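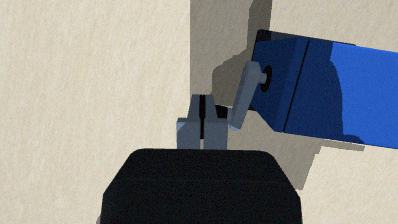 Eirlys Ifans had the fault report open before her coat was off. Run 468 had stopped with the lever half turned and the force reading at its limit. The Kenetti controller should have backed off well before that. It had kept pushing for 533 milliseconds, then locked both arms.

She rang Saarinen at the Nollari office.

"Was anyone hurt?" he said.

"It's a simulation."

"I know. I mean would they have been?"

She looked at the number again. On the real bench a technician stood on that side of the table, one hand usually near the crank.

"Yes," she said. "Fingers, probably."

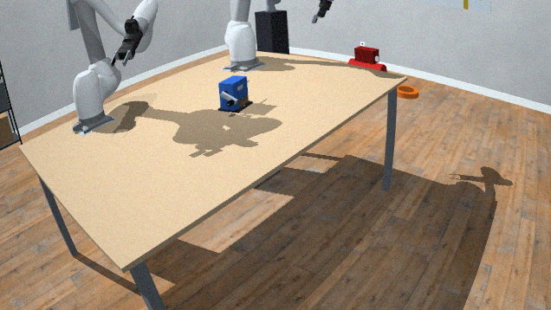 He asked her to run it again, so she did, with arm 2 switched off and the log going to a separate disk. It stopped in the same place. Someone had raised the force limit in February to get past a sticking joint - the note said "temporary" - and the new value had gone out with the last Trodiner update. The initials on the note were hers.

"When does the real one start?" she asked.

"It started at six."

She told him to press the stop button and stay on the line. She heard him put the phone down and walk off across the workshop floor, then a door.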